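Equipment Planning Technician, Robot Cells (full time, Werketville)
Sirley Automation, Paltotstead group. Posted April 25, 2018. Reference 473.

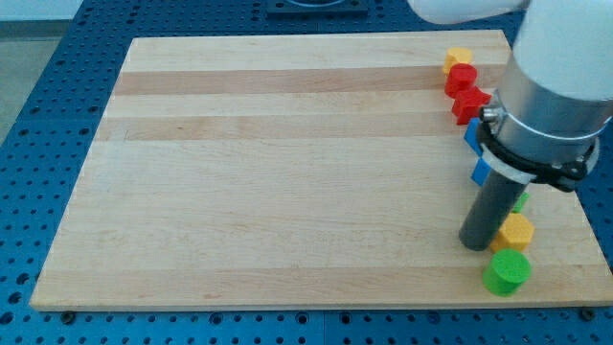 The position sits between the cell engineers and purchasing. The technician prepares the yearly equipment plan for the tabletop arm cells at Werketville and keeps it current as quotes, lead times and floor space change. The next plan covers replacement arms, wrist tooling, clamps, perforated tables and work surfaces. It is due in December.

Duties
- Write purchase specifications for arms and end effectors, including payload, reach, mounting pattern and cable routing.
- Request and compare supplier quotes on a total cost basis: unit price, freight, spares, service contract, training hours.
- Maintain the asset register (1,545 line items at last audit) and flag parts with no second source.
- Estimate setup and changeover time for each proposed cell, working from trials on small colored blocks and other test parts.
- Check that tables, mounting plates and fasteners on order match those already installed.
- Support acceptance tests at delivery and record deviations against the specification.

Requirements
Two-year technical degree or equivalent shop experience. Three years in equipment purchasing, maintenance planning or cell integration. Able to read mechanical drawings and wiring diagrams. Good working knowledge of spreadsheets. Experience with the Farouk planning system is useful; training is provided. Travel to supplier sites, up to 26 days per year.

Terms
40 hours per week, day shift. Six-month probation. Reports to the head of cell engineering.

To apply, send a resume and one sample specification or cost comparison, with confidential figures removed, to the Werketville hiring office, Room 98. Quote the reference number. Applications without a work sample are returned unread.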